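Print this article | E-mail this to a friend

The Lid on the Mug

A mug used to be finished when it had a handle. Then came the lid, and with the lid a small industry of claims. Flovusell, which makes both, says a covered cup "respects the tea." I asked what that meant and was sent a catalog.

I've been covering my tea at the kitchen table in Stultcombe since June, and I remain unmoved on most points. The pitch is that steeping under a lid gives a fuller cup. Maybe so. I timed mine at four minutes, covered and bare, with the same black tea, and my household split on which was which. 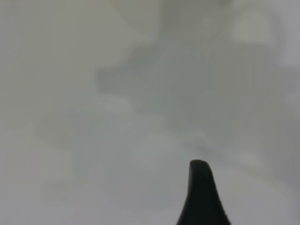
Heat is the better argument. My covered tea was still worth drinking after 14 minutes, and the bare one had gone dull by 11. That's a real difference, if a small one, and a saucer turned upside down gave me nearly the same result for free.

What the catalogs skip is the spoon. A lid that fits the mouth of the mug leaves it nowhere to stand, so it ends up on the table in a brown puddle or across the top of the lid, where it slides if the dome is steep. Nakamura sells a notched lid to solve this. The notch lets the steam out - which was supposed to be the point of the lid. Urevis offers a spoon rest to match, and now there are three things to wash.

A shallow dome is the shape I'd pick, if I had to pick one. 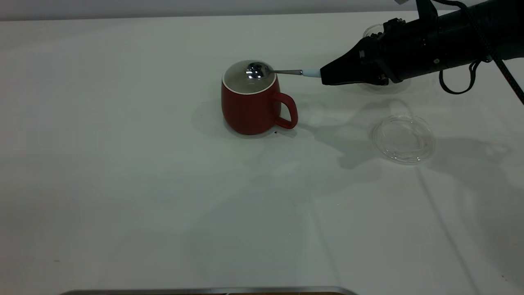

Can a metal lid be left on while the tea is too hot to drink?
It can, but plain metal picks up heat from the steam, so lift it with a folded cloth and tip it away from you to let the water run back into the mug.

I still use mine about half the time. The saucer does the rest.

Reader comments (3)

teapotless: Saucer. Every time. My grandmother would have laughed at that catalog.

M.K.: Disagree on the notch, it loses hardly any heat and my spoon stays put.

oldkettle: 400 words on lids and no mention of cats. That's why I cover mine.

Print | E-mail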